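Chapter 4
Gathering Examples

In this chapter
Choosing a task small enough to teach
Setting up the table
Recording, resetting and recording again
Which recordings to keep

Pick up a cup. Now try to write down everything your hand just did – every joint, every tiny change of direction, the moment your fingers decided they had a good enough hold. Most people give up after a few lines, and that is a wonderful place to begin, since it explains why so many robot builders have stopped writing the motion down and started showing it!

In Chapter 3 you programmed the Clundeler arm by hand, one angle at a time. It worked as long as the object sat exactly where you had promised it would be. In this chapter you will guide the arm through a job yourself, save what the joints and the camera report along the way, and do it over and over with the object in a new spot each time. Each complete run, from the starting pose to the finish, is called an episode. A pile of episodes is a dataset, and a dataset is what the learning program in Chapter 5 will study.

The job is a modest one: move a die into a cardboard box. Don't be fooled by how simple it sounds. The die can be near or far, square to the arm or turned on a corner, and the gripper has to come at it a little differently every time. All of that variety has to be in your episodes, or the program will never meet it.

We will work with the Boutros set, 463 episodes recorded for this book, and you will add your own to it. Some of ours are clumsy. We left in the slow ones and the ones where the operator missed and tried again, and we threw out those where the recording stopped early. Section 4.2 looks at that choice closely, and you may well disagree with us.

Before you turn on the power, read the safety notes in Chapter 2 again and clear your sleeves, cables and coffee away from the reach of the arm. Then put the die down anywhere you like. Your first episode can start there.

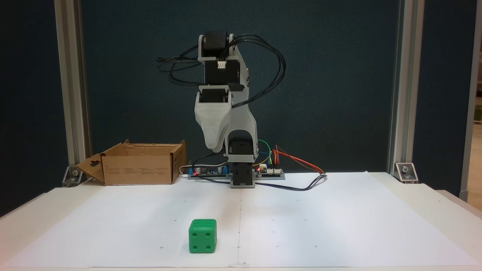
Figure 4.1 The arm, the box and the die on the paper-covered table.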